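De : Masanobu Onishi
À : liste apprentissage-manip
Objet : Re: Re: bras doubles, combien de démonstrations avant d'entraîner ?

Bonjour à toutes et à tous,

Je réponds avec du retard et dans le désordre au message de Rüdiger, que je recopie en partie pour ceux qui ont rejoint la liste depuis.

Rüdiger Lammers a écrit :
> Nous avons terminé la première campagne à Minwood. L'objectif était
> de 1 000 épisodes en téléopération bimanuelle, nous en gardons 779
> après tri. Les tâches : ouvrir un tiroir, y ranger un objet, refermer ;
> poser un objet sur le plateau ; passer un objet d'une pince à l'autre.
> Les opérateurs ont été formés en une matinée et le rythme est bon.
>
> Je propose que les autres sites reprennent le même protocole sans y
> toucher, pour que les données s'additionnent. Avec trois sites, on
> aurait en octobre de quoi entraîner une politique généraliste sur le
> rangement de table. Kenta S. pense qu'il faudrait d'abord entraîner
> sur ce que nous avons. Je trouve que c'est perdre du temps de calcul
> pour un résultat que nous connaissons d'avance : il manque du volume.
>
> Sur la diversité : les objets sont changés de place à chaque épisode,
> le meuble est tourné de temps en temps. Cela me paraît suffisant.

Fin de la citation. Je précise que « Kenta S. » ne nous avance guère, nous avons un Sugawara et un Sekiguchi sur la liste. Je suppose qu'il s'agit de Sugawara, qui m'avait écrit à peu près la même chose en privé. Sekiguchi, si c'était toi, toutes mes excuses.

Je ne suis pas convaincu, et je vais essayer de dire pourquoi sans refaire la discussion du printemps.

D'abord le chiffre. 779 épisodes gardés, très bien, mais je ne sais pas ce que c'est qu'un épisode gardé. À Ueda, nous avons rejeté au début tout ce qui comportait une hésitation : pince qui s'approche de la poignée, recule, revient. Le jeu était propre et la politique entraînée dessus ne savait rien faire dès qu'elle ratait la poignée de quelques millimètres. Elle n'avait jamais vu personne se rattraper. Nous avons remis les hésitations et les reprises dans le jeu, et le comportement près des poignées est devenu moins ridicule. Je n'irai pas plus loin que « moins ridicule », l'évaluation était maigre. Si les 221 épisodes que vous avez écartés contiennent des reprises réussies, je voudrais qu'on les récupère avant d'en enregistrer un seul de plus. Sont-ils encore sur le disque ? Si le tri a consisté à les effacer, dites-le aussi, je préfère le savoir maintenant.

Ensuite, « tourné de temps en temps ». Par qui, et quand ? Chez nous les opérateurs remettaient le meuble dans l'orientation où les tiroirs s'ouvrent le plus facilement. Je ne leur reproche rien, j'ai fait pareil quand c'était mon tour aux commandes. Seulement, au bout de quelques heures, la distribution se resserre sans que quiconque l'ait décidé. Hiyori Kuroda avait fini par tirer au sort l'orientation et la position des objets avant chaque épisode, et par les faire imprimer sur une feuille posée à côté du poste. Tout le monde a râlé. Les feuilles sont restées, et je demande que le protocole commun les impose.
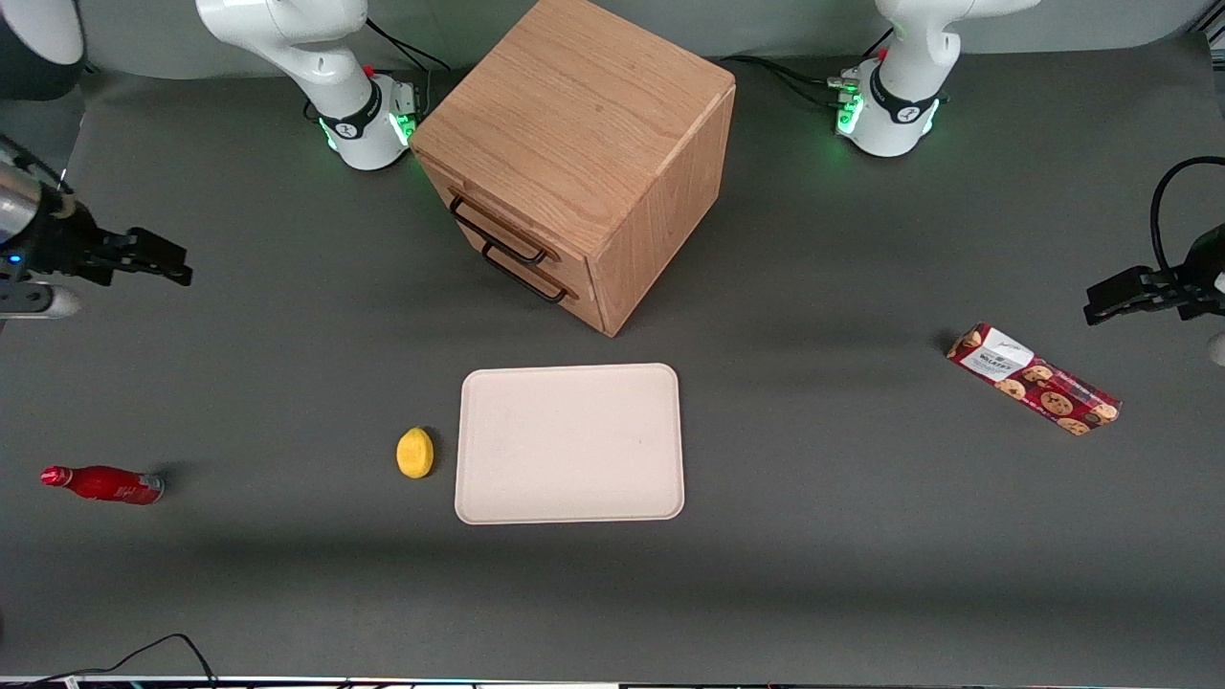
Faut-il noter la disposition de départ à la main si la caméra fixe l'enregistre déjà ?
Mieux vaut la noter, au moins l'orientation du meuble et l'objet visé. Retrouver ces informations après coup dans la vidéo demande un travail d'annotation que personne ne budgète, et l'intention de l'opérateur ne se lit pas sur la première image.

Je reviens à la configuration de table, puisque c'est celle que tout le monde copie. Un petit meuble à deux tiroirs en bois clair, un plateau crème, un citron, une bouteille rouge couchée, une boîte de biscuits. Je n'ai rien contre. Mais regardez les poignées : deux barres noires en métal, et des pinces à doigts parallèles. Cette combinaison-là est à peu près la plus commode qui soit. Une politique qui ouvre ces tiroirs aura appris à ouvrir ces tiroirs. Appeler cela du « rangement de table généraliste » dans un rapport me gêne, et je demanderai qu'on retire le mot s'il y figure. Sterkum a un meuble à boutons ronds, Elluncombe en a un sans poignée du tout, avec une simple encoche. Qu'on commence par là pour le deuxième site, au lieu d'acheter trois fois le même caisson.

La même remarque vaut pour les objets. Un citron roule peu, se saisit par n'importe quel côté et se voit de loin. Une bouteille couchée est déjà plus intéressante : on la prend par le corps ou par le goulot, et le choix change tout pour la suite, surtout si l'autre pince doit la recevoir. Or je n'ai trouvé dans le protocole de Minwood aucune consigne là-dessus. Chaque opérateur fait donc à son idée, ce qui peut être une richesse ou une bouillie selon la façon dont on étiquette. Je voudrais au minimum un champ « prise » dans les métadonnées. Trois valeurs suffisent. Pas de texte libre, par pitié, j'ai passé assez de soirées à dépouiller celui de la campagne précédente, où le même geste portait cinq noms et deux fautes d'orthographe.

Troisième point, les deux bras. Dans combien des épisodes gardés les deux servent-ils vraiment ? Je pose la question parce que, à Ueda, nous annoncions du bimanuel et que l'essentiel de nos enregistrements était un bras qui travaille pendant que l'autre attend au bord de la table. La politique l'a appris aussi, et fort bien. Elle avait un bras qui attend remarquable. L'ouverture du tiroir ne demande pas deux mains si le meuble est assez lourd pour ne pas glisser. Le passage d'un objet d'une pince à l'autre, oui, mais c'est la tâche que les opérateurs aiment le moins et je serais surpris qu'elle ne soit pas sous-représentée. Rüdiger, tu as les chiffres par tâche ? Le total ne m'aide pas.

Quatrième point, le temps de calcul « perdu ». C'est là que je suis le plus en désaccord. Entraîner sur ce qu'on a coûte quelques jours de machine. Enregistrer pendant deux mois avec un horodatage décalé entre la commande et l'image coûte deux mois. Cela nous est arrivé. Le décalage était constant, personne ne le voyait à la relecture, et les courbes d'apprentissage étaient jolies. C'est en faisant tourner la politique sur le vrai bras, qui fermait la pince trop tôt à chaque essai, que Sekiguchi a compris. Un entraînement médiocre sur un petit jeu aurait montré la même chose bien avant. Je soutiens donc Sugawara (si c'est lui) sans réserve sur ce point.

Ma proposition, en clair :

On gèle la collecte à Minwood jusqu'au premier entraînement. On évalue sur 8 dispositions fixées d'avance, dont la moitié avec un meuble jamais vu, et on publie les échecs sur la liste avec les vidéos, y compris ceux qui font mauvais effet. L'évaluation est faite par quelqu'un qui n'a pas enregistré. Je veux bien m'en charger, ou Hiyori si elle accepte, elle est plus patiente que moi et note plus sévèrement.

Pendant ce temps, Sterkum et Elluncombe enregistrent chacun une petite série avec leur propre mobilier, avec tirage au sort des dispositions, les reprises conservées et le champ « prise » rempli. Une petite série, je insiste peu d'habitude mais là j'y tiens : on ne lance pas de campagne longue avant d'avoir vu au moins un tiroir s'ouvrir tout seul.

Pour les opérateurs, je suis contre la formation en une matinée. Au bout d'une matinée on sait bouger les bras, on ne sait pas encore les bouger de façon régulière, et les premiers épisodes de chacun ont un style à part. Chez nous ils étaient plus lents et pleins d'arrêts au-dessus de l'objet. Nous avons décidé de marquer les 6 premières heures de chaque personne et de les laisser hors du jeu principal. On peut discuter le seuil, il a été choisi au doigt mouillé. Mais il faudrait que l'identifiant d'opérateur soit au moins présent dans les fichiers, et dans l'échantillon que j'ai reçu il ne l'est pas. Un pseudonyme convient très bien.

Je sais ce que Rüdiger va répondre, que plus de données finit par noyer ces défauts. Peut-être. On me l'a déjà dit pour deux projets, et dans les deux cas on a surtout eu plus de données avec les mêmes défauts. Je changerai d'avis volontiers devant une courbe qui monte sur des meubles jamais vus. Pas sur l'erreur de validation, qui porte sur la même table, le même citron et les mêmes opérateurs.

Deux demandes pratiques pour finir. Rüdiger, peux-tu déposer la liste des épisodes rejetés avec le motif, même sommaire ? Et quelqu'un à Elluncombe peut-il confirmer la fréquence d'enregistrement des articulations ? J'ai deux valeurs différentes dans deux documents et je n'ai pas envie de deviner.

Masanobu Onishi
Ueda

PS : le script de tirage au sort est celui de Hiyori, je ne l'ai pas sous la main. Lui écrire directement, elle l'a mis à jour depuis.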